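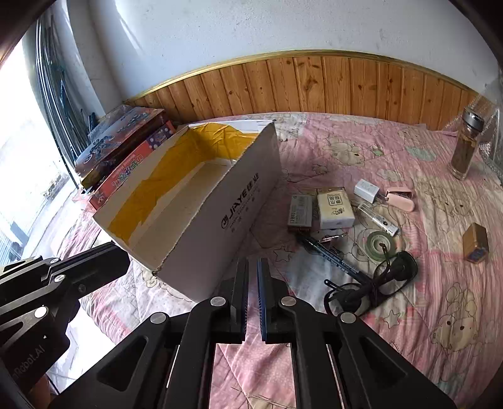

On the pink quilt: the open JIAYE box, tape, marker, adapter, cable and the tea bottle

From: Getachew Birhane
To: Kendon small-moves list
Subject: Re: [small-moves] How do you pack the little things?

Hello all,

Thank you to everyone who answered in November, and sorry that I am slow. I wanted to first try some of the advice before I write again. I put the earlier question below so the new members can follow.

> I am moving from Galluden to a smaller room in Rathjen and I have
> no problem with books and clothes. My problem is the small things.
> Cables, adapters, pens, little boxes that came with other things
> inside. Each time I move I put them in one bag and then I search
> in this bag for half a year. Does somebody have a system? I can
> spend a little money but I don't want to buy plastic drawers again.
>
> Also, is it better to keep the original boxes or to throw them?

So, what I do now. I use the bed as the table. Several of you wrote this and I did not believe it, because a bed is soft and things roll on it. But the table in my room is too small, and on the bed I can see everything at the same time. Also I must finish before I sleep, and for a person like me this is a useful pressure.

I put one open carton in the middle of the work and the small things to the right of it. The bigger packages I stack on the window side, and I don't touch them until the small things are finished. Last time I mixed the two and it took me the whole evening.

The carton I use is a white one with the name JIAYE on the front. One lower corner is torn, so you see the corrugated part inside. I will put tape on this corner before anything heavy goes in. There was a suggestion to pull out all the old paper and tape from inside such a box. I prefer to leave it in. It is ugly, but it fills the empty space and I don't need to buy bubble wrap for things like a power adapter.

About the cables: I tried the advice to make a coil and close it with a strip of tape. It works, but please fold the end of the tape a little, so you can open it later with your fingers. With the black cable I make the loops wide. When I make them tight, it jumps open again in the box and catches everything else.

The green tape I keep only for closing bags and coils, and the marker only for the cartons. I keep the two beside each other on the bed. Before, I used to lose the marker under the quilt, then I bought another one, and at the end of one move I had five.

For the original boxes, my answer to my own question is: keep it if the thing goes back in without force. A flat little box can also be a home for clips and for the keys which you don't know what they open. If the box is only nice, I let it go. I must confess I am weak with nice boxes, and there is a small gold one which I still did not decide.

The glass bottle for tea is the last thing. It has a metal cap, and there are brown tea leaves in it. It stands in the corner of the bed, far from my elbow. I will not pack it in the carton. On the day of the move it goes in my backpack, standing up, with a sock around it. If it leaks on the adapter, I will be very sad.

Two questions are still open for me:

1. Clear plastic tubes. I have one with a label and I don't like to throw it. Do you put tubes in diagonally, or standing along the wall of the box? When they stand, I think they push the lid up.

2. Does somebody know if Clamov still rents the folding crates by the week? Their list said a deposit of 2,000 for the set, and this is too much for one room. I would take only 2 crates and pay 500, if they allow it. I wrote to them and got a ticket number (526), but no answer until now.

If somebody in Rathjen needs empty cartons after I finish, please write to me off the list. They will be clean, but with my handwriting on them - sorry for that.

With thanks and good wishes,
Getachew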